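Section 4 - Setting up the counter unit (Saludix steam pot, round white model)

Read this bit before you plug anything in. Takes 15 minutes if the counter is clear, longer if it isn't.

4.1 What you need

Pot with lid
Mains lead, the coiled one
Measuring jug
Soft cloth, dry
Second cloth, damp
Washing-up liquid, any sort

Lead is packed under the cardboard tray. People throw the tray out with the lead still in it. Check first.

4.2 Choosing the spot

1. Pick a flat, hard worktop. Stone, tile or laminate all fine. Not a tablecloth, not a tray with feet.

2. Leave 25 cm clear above the lid. Steam goes straight up. Under a low shelf, pull the pot forward to the front of the counter when it's running and push it back afterwards.

3. Keep it away from vents and louvres. Steam gets in and you will be wiping the slats for weeks.

4. Flowers, frames, post, anything paper - to the back or off altogether. Cut flowers droop fast in steam.

5. Socket within easy reach. The coiled lead stretches but it pulls back, and if it's stretched tight it will drag the pot. Do not use an extension reel.

CAUTION: lead must not hang over the front edge of the counter. Children, dogs, chair backs.

4.3 Unpacking and first wash

1. Lift the pot out with both hands, from underneath. Not by the lid, the lid isn't fixed.

2. Take off the film. There is a second peice inside the lid, clear, easy to miss.

3. Wash the lid and inner bowl in warm soapy water. Rinse, dry.

4. Wipe the outside with the damp cloth only. Outer body never goes in the sink or the dishwasher.

5. Dry the base and look at the socket at the back. Any drops in there, leave it to stand overnight.

NOTE: slight smell from new parts on first run. Goes after two or three uses. Open a window.

4.4 Placing the pot and lead

1. Stand the pot on the counter, lid on. Turn it so the handle slot is where your hand falls naturally. Left-handed, turn it the other way, makes no odds to the pot.

2. Lay the lead out next to it, loose. Don't plug in yet.

3. Let the coils settle. If they've knotted in the box, hold one end and let the other hang till it spins itself straight. 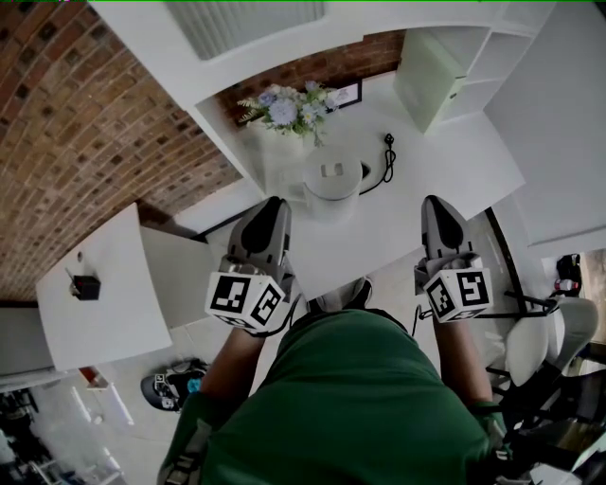 4. Push the small plug into the back of the pot. Firm push, no twisting. It stops when it's home.

5. Wall end next, socket switched off.

6. Check the lead lies flat and nothing is standing on it. Vases especially - lift, don't slide.

7. Clear the floor where you'll be standing. Anything lying about gets moved before there is hot water on the go. Tiled floors are slippery with a splash on them.

8. Tuck chairs in or move them along. You want to be able to step back.

4.5 Test run

1. Lid off. Pour in 700 ml cold water. Use the jug, don't guess.

2. Lid on, slot clear. Never cover the slot with a cloth.

3. Socket on. Press start.

4. Let it run the full cycle, 15 minutes. Stay in the room for the first one.

5. It switches itself off. Wait for it to cool, then unplug at the wall, then at the pot. In that order.

6. Tip the water away. Dry the bowl.

CAUTION: lid is hot after a run and so is the steam under it. Oven glove. Tilt it away from you so the steam goes to the back.

4.6 If it doesn't start

No light at all - wall socket off, or small plug not fully in. Push again.

Light on, no steam - too little water. Below 665 ml it will not heat. Top up and press start again.

Stops half way - lead has pulled loose, usually stretched too far. Move the pot nearer the socket.

Water on the counter - lid not seated, or bowl overfilled. Unplug, dry everything, incuding underneath, start again.

Buzzing - bowl is sitting crooked. Let it cool, lift out, drop back in flat.

Still nothing, stop there. Don't open the base. Number is on the back cover.

4.7 Leaving it out between uses

Fine to leave on the counter. Unplug it. Coil the lead loosely beside the pot, not round it, wrapping strains the end by the plug.

Dust on the lid, dry cloth. White shows everything - tea, curry, fingers. Wipe marks off the same day, they're harder to shift later. No bleach, no scouring pads, no spray polish.

Storing in a cupboard: dry first, lid on upside down so air gets in. Lead goes in the bowl.

Moving the pot to another room, see Section 5. Descaling is Section 6, do it monthly in hard water areas.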